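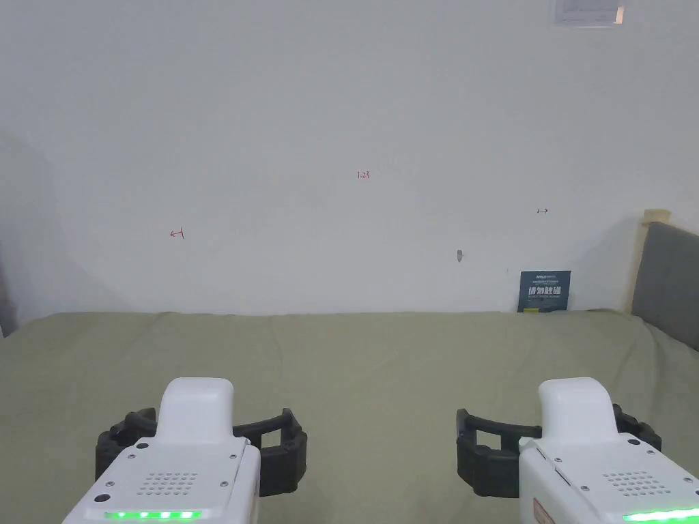 Figure 1. Both grippers over the bed, with no shirt in view.

Imitz: Getting Two Hands to Agree on a T-Shirt
Student project report, software track
04/10/2018

So my part of Imitz was the software, and I want to start there, with the boring bit that ate most of my July. The plan on paper was to learn shirt folding from demonstrations. A person holds a gripper in each hand, folds the shirt on the bed, and we record everything and train a policy on it. I figured I'd spend my time on the policy (the fun part!). I spent it on clocks.

Each gripper writes its own stream, the head view writes another one, and all of them have their own idea of what time it is. My first loader just matched samples by arrival order, which looked fine for short recordings and got worse and worse on long ones. By the end of a fold the left hand was ahead of the right by enough that the policy saw one hand pulling on cloth the other hand hadn't picked up yet. The worst offset I measured was 234 milliseconds. You can't learn a two-handed pull from that.

The fix lives in a small tool I called Sallel. It reads every stream, fits a straight line between each device clock and the head clock, and resamples everything onto one timeline. I tried something fancier with splines first and threw it away after a week, the line was just as good and I could debug it at midnight. After Sallel the worst offset was under one video frame, and I stopped thinking about clocks.

The next thing was cutting recordings into pieces. A fold is grab, stretch, lay down, let go, and then all over again with the other side. I wanted those boundaries automatically because doing it by hand is miserable. The jaw opening gets you most of the way: when it closes and stays closed, you have a grab. Except people fidget. They squeeze a bit of cloth, let go, squeeze again a little to the side, and my segmenter called every one of those a new grab. I added a minimum hold time and a rule that merges two grabs if the gripper barely moved between them.

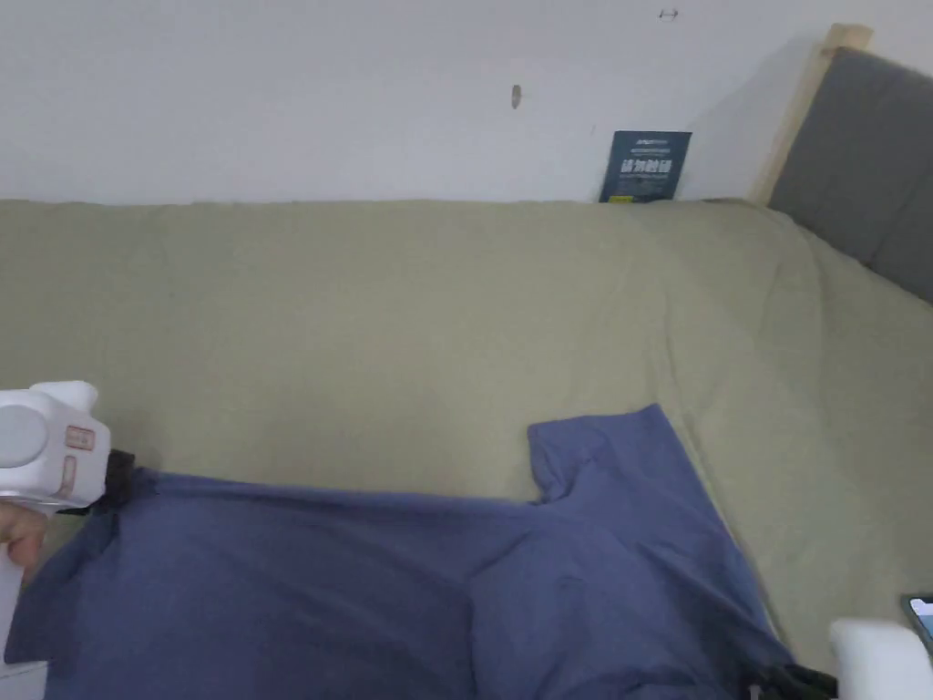

Figure 2. Left gripper clamped on the blue T-shirt, one sleeve lying flat on the sheet.

The stretch step is where perception got hard. The model has to know where the shirt ends and the sheet begins, and both of them wrinkle. My first mask was plain color thresholding, blue against green, and it did okay until a deep fold went dark and dropped out of the mask. Then the shirt had a hole in it as far as the planner was concerned, and the planner would happily aim for the edge of the hole. I swapped in a small segmentation network trained on 179 hand-labeled frames. Labeling sleeves is oddly relaxing, by the way. Hems are not.

For the planner I kept it simple. Melnyk (our planning module, older than my time on the project) takes the mask, proposes pairs of grasp points along the outline, and scores each pair by how far apart the points are and how well they match what people did in the demos. I rewrote the scoring so both hands get picked together. Before that it picked the best left point, then the best right point, and sometimes they were practically on top of each other.

Then there's the view from the grippers themselves, which I ignored for way too long.
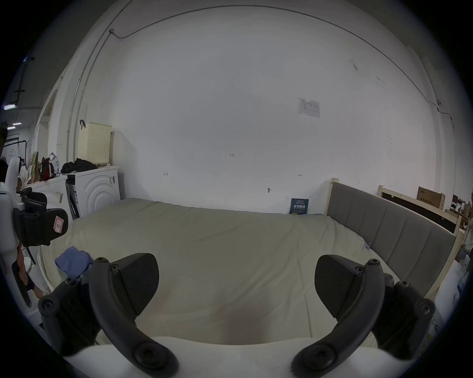 The wrist views take in a lot of room, and the policy will use anything you give it. One of my early versions did great on the held-out clips and fell apart as soon as I shuffled which recordings went into training. I masked out random patches of background and watched which ones changed the output, and it was leaning on stuff well away from the cloth. Cropping the input helped, and so did color jitter and random shifts. I ended up running 200 training epochs with all three on, and the gap between the two splits mostly closed.

Everything goes through one config format, Dedidport, and I have feelings about it. It's great that a whole run sits in one file. It's less great that a typo in a key name is silently ignored, so I once trained overnight with the jitter off and wondered why nothing had changed. I added a strict mode that refuses unknown keys. Please use it!

Numbers, quickly. The final set is 3301 segments after filtering. Grab prediction is solid, stretch is decent, and letting go is still the weak one: the model opens the jaw too early, I think from labels where the release boundary is sloppy. I'd redo those labels before touching the network again. I'd also like Sallel to warn you when the line fit is bad, which right now it only writes to a log file that you have to know about (it's in the output folder, under the run name).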